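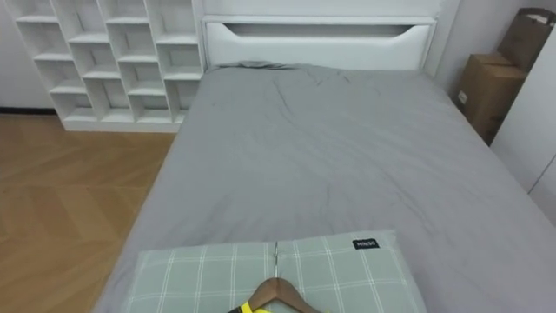 Attachment 1 to ticket 688: bed with gray fitted sheet, head end. Pillow and hanger on top.

Ticket 688 – Bed task stops at "sheet not flat"
Grakevis helpdesk, shared log
October, opened by the morning shift lead, Bresent furnished apartments

Problem
The Trarnum unit does not finish the bed task. It pulls the fitted sheet, checks it, reports "sheet not flat" and starts again. After 30 minutes it gives up and calls a person. Before the last update it called us much less.

What we see
In the attachment the sheet has a small bunched ridge just below the headboard, a little left of the center. There are also shallow wrinkles in the middle and toward the right. For our guests this is acceptable after the blanket is on. The pillow and the clothes hanger are lying on the bed, and I do not know if the unit counts them as a fold.

What we tried
1. Restart of the unit. No change.
2. Removed all items from the bed before the start. It still stopped, but later.
3. Flatness limit changed from 30 to 55 in the settings. The task finished two times, then the same error came back.

Effect on the staff
Please do not close this as low priority. Since the units came, the room attendants have a new plan: the unit makes the bed, and the person does the bathroom and the wardrobe check. When it calls, the person must leave the bathroom, take off the gloves, fix the sheet and confirm on the tablet. The colleagues say they are now more tired than when they made the bed alone. Two of them asked to go back to the old plan, and I could not give them a good answer.

Reply from support, 14:20
We received the log. The new version compares the head end with a stricter model. Please set "head end check" to manual for this room type and keep the limit at 55. Remove loose items before the start.

Update from Bresent, 16:05
Done. One room finished without a call. The attendants ask if the manual check can be confirmed at the end of the room. Please leave the ticket open.

Related tickets
Pálfi laundry cart waits at elevator door
Tablet shows error 2000 after shift change
Trarnum unit: pillow placed upside down

Contact the helpdesk | © Grakevis | Back to top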